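Deposit limits belong at the cashier, where the money moves

Most online casino accounts now carry a deposit limit tool of some kind. The player opens a settings page, picks a daily, weekly or monthly figure, and the operator's cashier refuses anything above it. As a piece of engineering this is simple. As a piece of consumer protection it is weaker than it looks, and the weakness is in the defaults and the timing.

Start with the default. On the typical account the limit field is blank when the account opens. A blank field is treated by the system as no limit. The player who never visits the settings page can therefore deposit whatever the card issuer allows. Regulators usually describe this arrangement as offering the player a choice. In database terms, it is a null value read as infinity, and any tester who found that behavior in a payments system would file a defect.

My proposal is that the limit field should be required at the first deposit. No figure should be suggested, because suggested figures pull answers toward themselves. If the cashier shows buttons for $50, $500 and $5,000, the middle button will be pressed by people who had no figure in mind at all. An empty box and a working keypad are enough.

The second issue is the waiting period. A decrease in a limit should take effect at once, and most operators handle this correctly. An increase should wait. The length of the wait varies by jurisdiction and, where the rules are silent, by operator. Nolura, whose account software is licensed to a number of smaller brands, ships with a setting that lets each brand choose. Vimska uses a fixed 60 hours and then asks the player to confirm again before the higher limit applies. I prefer the second design. The repeat confirmation matters more than the exact number of hours, since without it the increase simply arrives while the player is doing something else.

There is a cost to this, and it should be stated. A player who set a low limit by mistake has to wait to correct it. Support desks get complaints. Some of those players will open an account elsewhere, which takes a few minutes and carries no limit at all. That is an argument for applying the same rule to every licensee in a market. It is a poor argument for dropping the rule.

The third issue is what counts as a deposit. Here the details get worse. Hopkin's cashier counts card payments and bank transfers toward the limit. A reversed withdrawal is not counted. The money had been requested back, it was still sitting in a pending state, and the player canceled the request and played it. In accounting terms nothing new came in. In terms of what the limit is for, the player has put money at risk that was on its way out, and I see no reason to leave it outside the total. Either reversed withdrawals should count, or the pending state should be closed to reversal once the request is made. The second option is cleaner and needs less code.

Limits should also follow the customer across brands run under one license. If a company runs six sites from one back office, with one fraud team and one customer database, it can match a player across all six when it wants to detect bonus abuse. The same match can be used to apply a deposit limit. The claim that this is technically hard does not hold up when the same key is already being joined every night for a different report.
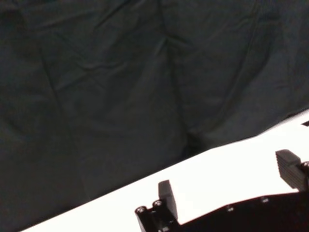
Posted 1/29/20 by the Editor
Filed under: Opinion, Player Protection, Payments
Reading level: general

Operators often answer that most players never reach a limit, so the subject is a minor one. The statement may be correct, but it says little. A circuit breaker is also idle most of the time. The useful measurement is what happens to the accounts that do reach the limit — whether they stop for the period, ask for an increase, or go quiet and reappear under a sister brand. Very few operators publish this. Jadton prints a count of limits set during the year, a number that goes up with every new registration and shows nothing about use.

A better report would have four lines: accounts with a limit, accounts that reached it, increases requested, and increases confirmed after the wait. None of these requires personal data to be released. All four can be drawn from tables the operator must already keep for audit.

Suppose 40 accounts in a sample asked for an increase and only a handful confirmed it after the wait. That would be fair evidence that the wait does something. If nearly all of them confirmed, the wait should be redesigned or made longer. At present the rule is argued over with no figures on either side.

The next round of license renewals opens in July. Regulators could attach the reporting requirement then without new legislation, using the information powers they already have. The required field and the treatment of reversed withdrawals may need a formal rule change and will take longer. I would begin with the report.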